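# Wrist view only, or add a room camera? (manipulation stack, clutter)

**mpastor_sev** – 4:10 pm

Moving this out of the general thread before it gets buried. We're picking a perception setup for household pick and place, bins and boxes mostly. 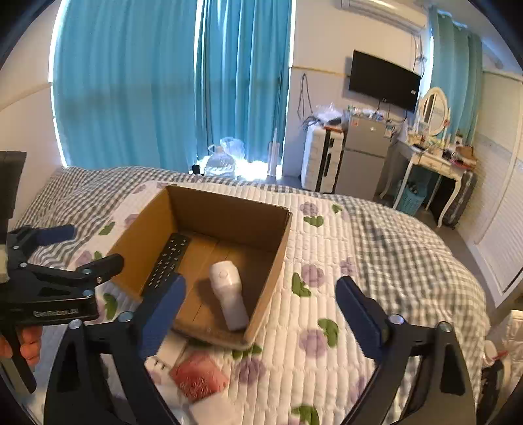 Do you need a second, fixed camera if the policy already gets a wrist view?

For reaching into containers you can usually get by with the wrist view alone, provided the controller keeps some memory of where things were before the jaws blocked them. A fixed camera earns its keep once the arm has to travel between rooms or surfaces.

That's my position after a month with the Modadix stack, and I hold it loosely. Our numbers: 55 trials in September, wrist view only, 37 clean picks. Tell me what I'm missing.

Severino Pastor, Velcombe

---

**llorente_h** – 4:32 pm

37 out of 55 and you want to call it "get by"? I wouldn't ship that.

Also, what counts as clean? If the planner retried twice and then got it, did you log one pick or three attempts? Every time I see a success rate on this forum I end up asking, and every time the retries are folded in.

---

**mpastor_sev** – 4:41 pm

> did you log one pick or three attempts

One pick if it came within the first retry. Fair hit. I'll pull first-attempt numbers tonight, they'll be lower.

---

**kettle_logic** – 5:03 pm

Look at what's in that box, though. A black remote leaning against the side wall and a white cylinder out in the middle. Those are two different problems and a single rate hides that.

The cylinder is a grasp planner's dream, there's room on both sides of it. The remote is where I'd expect trouble: one jaw has to get between it and the cardboard, and most planners I've used treat the wall as solid and give up, or treat it as free space and shove the box across the bed. Which does yours do?

---

**mpastor_sev** – 5:15 pm

Shoves the box. We turned the collision margin down because with the default it refused every object near a wall. So now it plans happily and pushes.

---

**llorente_h** – 5:20 pm

So the perception is fine and the planner is lying to you. A room camera won't fix that. I came in here ready to argue for two cameras and I'm now arguing for none until you sort the margin out.

---

**dovetail9** – 5:48 pm

Disagree with Hugo. Some of this is perception. Thin dark object, quilted bedspread under the box, daylight coming through the curtains at the far end of the room. I've had depth estimates drift on soft surfaces all year. The box isn't on a table, so the floor plane your stack fits is going to be garbage, and the margin is measured from that plane.

Try this before touching anything else:

1. Log the fitted plane for each trial.
2. Compare it between a bed and a hard table, same box.
3. If the spread on the bed is larger than your margin, stop tuning the margin.

---

**llorente_h** – 6:02 pm

Step 2 I like. I still don't buy that a floral print breaks depth. Texture usually helps stereo. Soft and uneven, sure.

---

**dovetail9** – 6:09 pm

I said quilted, I didn't say floral. It's the padding I'm worried about.

---

**kettle_logic** – 6:30 pm

Has anyone here seen the Clostanico planner do better on wall contact? The group in Toledo swears by it. Their write-up claims it reasons about contact with the container. Then you open the config and there's a single flag called `allow_touch`, default false.

---

**mpastor_sev** – 6:44 pm

Tried it for an afternoon. With the flag on it did reach for things near the wall, and planning took long enough that I went and made coffee. Didn't log times so take that for what it is.

---

**llorente_h** – 6:51 pm

Coffee isn't a unit. Log it.

---

**mpastor_sev** – 9:27 pm

First-attempt numbers, same 55 trials: 40 attempts ended with the object held, counting the ones where the box moved. I had been throwing those out as not clean, which is why this is higher than my 37. So the retries added less than Hugo thought and the shoving costs more than I did.

Plane logging is in. Bed versus table next, same box, same two objects. I'll post the raw logs instead of a rate.

---

**dovetail9** – 9:40 pm

Please include the trials where it refused to plan. Those go missing from everybody's logs.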